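Notebook – February, open afternoon at the Vodham workshop

Started at 2:20 pm with the second group, 8 of us, and I was lucky enough to get a turn on the hand-held grippers. Writing this up tonight while it is still fresh, mostly for Yi-an, who had to stay behind with the Prelex order.

First part was a short talk by Bok-nam Sung on how they teach their arms by hand. You wear the gripper, you do the job yourself, and the recording goes to the robot side later. I had read about this but never held one. What I wanted to know was how it feels at the fingers, and the answer is: much better than I expected! You pick the thing up through the same fingers the arm will use, so if the grip is bad you find out right away. I fumbled my first try and saw exactly why.

Some things I wrote on my sleeve (well, on the back of the handout):

Each gripper has a cube of printed markers hanging under it. The cameras find the hand from those black and white squares, so you learn quickly to keep the patterns facing out. With both hands close together one cube can hide the other. Bok-nam says this is the most common reason they throw out a recording. Their last batch was 136 takes, and 22 of them went in the bin.
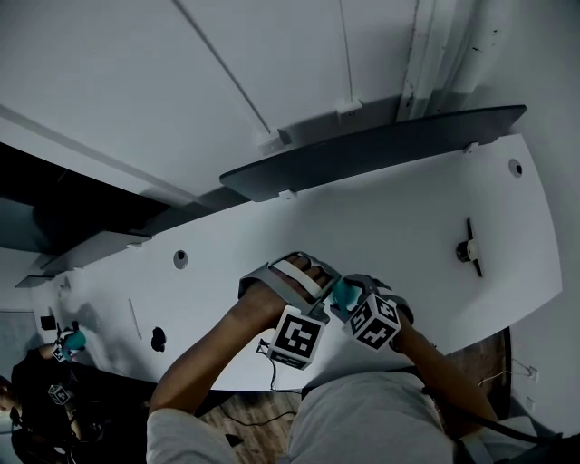 Photo: Vodham open afternoon, workshop handout set

A wide strap goes over the back of the hand and it matters more than it looks. Too slack and the gripper lags behind you on every turn. I had mine one notch loose for the first 20 seconds and had to start over.

Cables: keep them along the forearm. I asked about a wireless version and got a smile and "next year, maybe."

The table is white and they keep most of it bare on purpose. I asked whether glare was a problem and they said less than you'd think – they had more trouble with a patterned mat.

Best moment of the day was two people working side by side, a gripper in each one's hand, handing a part across. It took them four tries. Everybody cheered at the fourth, me included.

To do:
– ask Doucette if they can print us a set of marker cubes, matte
– find out what finger pads Vodham uses, and whether Stestar stocks them
– Yi-an: can we free up the long bench for a week?
– send Bok-nam a thank-you and the question about calibrating after a drop, which I forgot to ask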